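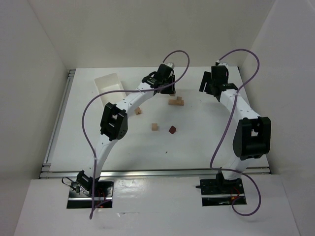
Gripper trials, working group
Minutes, October meeting, 2 pm, Bruvwood

Chair: Eilif Backlund
Also present: Merberg (bench team), Forsberg (controllers)
Apologies: Lastidari

1. Minutes of the last meeting
Agreed with one change. Under item 4, "left wrist" should read "right wrist".

2. Block picking, both arms
The bench team reported on the comparison of finger pads. The old pads did 3000 picks and the new ones 4000, all with the wooden blocks and the red cube going into the white bin. The new pads held the long block better when it was gripped near one end. On small cubes there was little between them. Of the dropped blocks, 497 were put down to the fingers closing too early, and Forsberg thought this was a controller setting.
Action: Forsberg to send the revised closing settings before the next run.

3. Cables
The purple cables were discussed again. EB felt the loops at the wrists were too generous and could catch when the arms work close together. The bench team would like to keep some slack for wrist turns. Agreed to try a shorter loop on the left arm only and leave the right as it is, so the two can be compared.
Action: Merberg.

4. Camera
The fixed view loses small blocks when the fingers are over them. A second camera at the wrist was suggested. Lastidari had sent a note in favour but gave no price. Held over.

5. Controllers
Both arms stay on the current version until the pad trial is finished. Forsberg asked for the logs to be saved under the arm's name as well as the run number. Agreed.

6. Any other business
Table to be wiped down between runs. Spare pads are in the top drawer.

Next meeting: same time, Bruvwood. EB to book the room.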